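# Chapter 8: Seeing the Work at First Hand
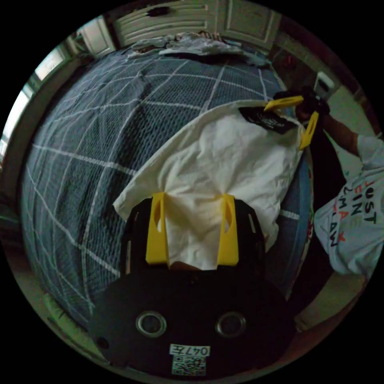

Most people who study automation meet it first on paper. They learn the names of joints and sensors, and they can draw a control loop before they have stood next to a machine. This chapter takes the other route. It starts with an open day and works back to the theory.

The open day was held in August at Trevine, a firm that develops handling equipment for laundries and care homes. It drew 123 visitors, among them a group of 20 second-year students from the college at Preston. Blažena Doležal, who ran the demonstrations, began with cloth. Her reason was simple: a visitor who has folded a shirt already knows the task, and can judge what the tool is doing without any training.

Cloth is a hard material for a machine. A metal bracket has the same shape each time it is picked up. A shirt does not. It folds over itself, hides its own edges and changes shape as soon as one corner is lifted. If it is held at one point, the rest hangs wherever its weight takes it. With a second grip some distance from the first, the fabric between them can be opened out - but only if both grips are well chosen.

For this reason the visitors were asked to work with hand-held grippers. A person supplies the judgement and the arm movement, while the fingers that touch the cloth are those of the tool. Many found it harder than they expected. One student wrote in her notes that she "kept wanting to smooth it with my palm", and had to plan each move instead.

We return to these notes throughout the chapter. Section 8.1 deals with how a grip point is chosen. Section 8.2 compares one-handed and two-handed handling, using the Florkura exercises from the afternoon session. Section 8.3 covers how to prepare for a site visit and what to write down while you are there.

**Before you read on**

Take a shirt from a drawer and drop it on a bed. Using only the thumb and first finger of each hand, lay it flat. Write down each place you took hold of it, in order, and keep the list for Section 8.1.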